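Jatov open day, anyone else go?

tinplate79
Went along to Brindon to see the arm. Queued 15 minutes, then watched it creep towards an open laptop on a flowery pink tabletop. They called it "office ready". My office has fewer tulips.
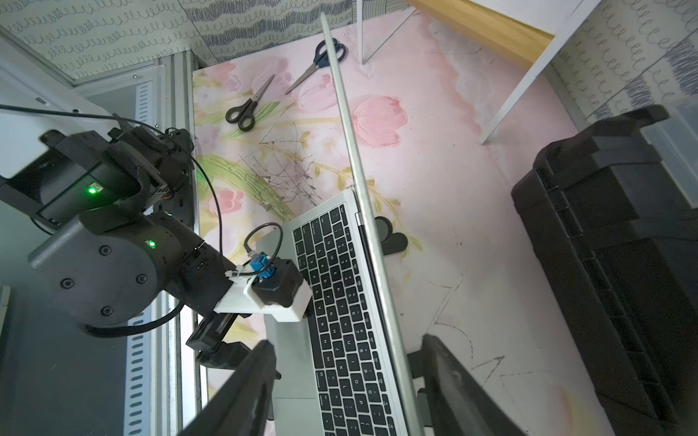

My gripe is the speed. I asked how it copes with a table it hasn't met and got a leaflet.

Witenetti
Bit harsh. Scissors lying near a laptop is a fair test of clutter.

tinplate79
Clutter they laid out themselves.

moss1864
Agree with tinplate. Ask them for failure rates.

Witenetti
I did. They said August.

moss1864
August of which year?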